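Pneumatic to servo on a small press fixture, worth it?

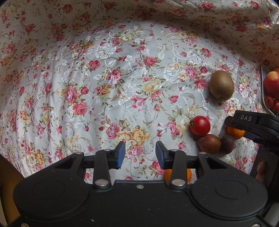
Rose print with the raised white vines

kayode_o wrote:
Long post, sorry, I'm excited! We finally got the go-ahead to rebuild the bushing press fixture at our Ukthorpe shop. It's a two-station setup, air cylinder, dual palm buttons, hard stops we shim by hand every time the part changes. I want to pull the cylinder and put in a Henari electric actuator so we can store a depth for each part number. We run 13 part numbers through it and changeover eats my whole Wednesday morning. Has anybody made this swap? What bit you?

- Kayode Olaniyan

shimstock_sal wrote:
Love this kind of project. Did one on a bearing press and I'd do it again tomorrow. Being able to see force against distance on every stroke is SO good, you catch an undersized bore right away. Check your frame first though. Ours flexed and we chased depth errors for two weeks before anyone put an indicator on the top plate.

greasegun wrote:
Going to disagree. For a bushing press, air and a good stop block is hard to beat. Make a turret stop with a position for each part, pin it, done. You'll spend less and second shift can fix it.

kayode_o wrote:
@greasegun a turret with 13 positions is a big turret! I did sketch one. The trouble is that some of the depths are really close together and people will grab the wrong one.

greasegun wrote:
So color code them. Or split into families with a swap-out plate. Still cheaper.

Amarachi Isah wrote:
We have both kinds on our floor (Tidex air presses on the old line, electric on the new one) and I'm with Sal. Setup on the electric one is scan the traveler and go, it's wonderful. One tip: keep the dual buttons on a proper safety relay and don't run them through the motion controller. Also get the mounting drawing before you cut the plate. Ours came with a 186 mm bolt spacing and I had drilled for the old cylinder. New plate, oh well.

shimstock_sal wrote:
Seconding the safety relay.

kayode_o wrote:
Great stuff, thank you all! Putting an indicator on the frame tonight. If it moves much I'll price greasegun's swap plates too, fair is fair.

greasegun wrote:
Post the numbers. Run 100 strokes and write down the spread, one reading means nothing.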